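A morning at the Gokeo phone lab in Oncombe

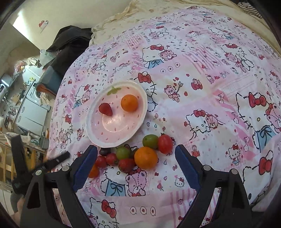

Page last modified: July, 4:15 pm

I've been using Gokeo phones for years, so when the company opened its test lab in Oncombe to the public for one morning I put my name down within minutes. There were 200 places and they all went. The doors opened at nine, I was in line by half past eight, and I would happily have stayed until dinner.

Gokeo only sells in a handful of countries so far, and the open morning was partly a way of showing what's coming before it moves into more of them this fall. There was a short talk first, in the cafeteria, with coffee and very good cinnamon buns. The main news is that the music and cloud storage services, which until now you could only get in the home market, will come ready to use on every phone sold here. Storage will carry over if you switch from an older model (I asked!), and you'll be able to pay for it through your phone bill with any carrier that signs up. They wouldn't say which ones have.

Then we were split into groups and the fun started.

First stop was the drop room. The machine that lets go of the phones is called the Kalier, and it's a tall cage with a clamp at the top and a slab of stone at the bottom. Every new model goes through it 311 times, on corners, edges, front and back. You feel the thud in your shoes. Our group got to pick the angle for one drop and we chose the top left corner, which got a groan from the engineer running it. The screen survived. The one before it, from the group ahead of us, had not.

Next door is the antenna chamber, lined floor to ceiling with blue foam spikes. They let us in four at a time and shut the door, and the quiet is so thick that you hear your own collar move. My phone lost its signal completely and took a good while to find it again afterward. I could have spent an hour in there, though a man in my group wanted out after ten seconds.

The battery room was warmer and smellier than I expected. It holds 586 charging bays, all running day and night, each with a little green or amber light. Phones are charged and drained until they drop below a set level, and then they come out and get opened up. The new mid-range model, the Pitkänen, has been in there since winter. It was the phone I most wanted to see, and there were a dozen of them on a table at the end of the tour for us to try.

It's lovely. It's lighter than my current one, with a flat back that doesn't slide around, and the side button is finally where my thumb is. Typing felt quick, the speaker is loud enough for a kitchen, and it still has a headphone jack. I was less sure about the camera menu, which hides the timer two screens deep. I told them so and they wrote it down.

We also had a few minutes at the repair bench, where you could swap a battery yourself with a plastic pick and one screwdriver. Mine took eleven minutes. The girl next to me, maybe twelve years old, did hers in six and then helped me find my missing screw.

If you go to the next one: parking is on the far side of the building, over 2,395 people are on the mailing list already so sign up early, and eat before the second talk, as the buns go fast. I've asked to be told as soon as the date is set.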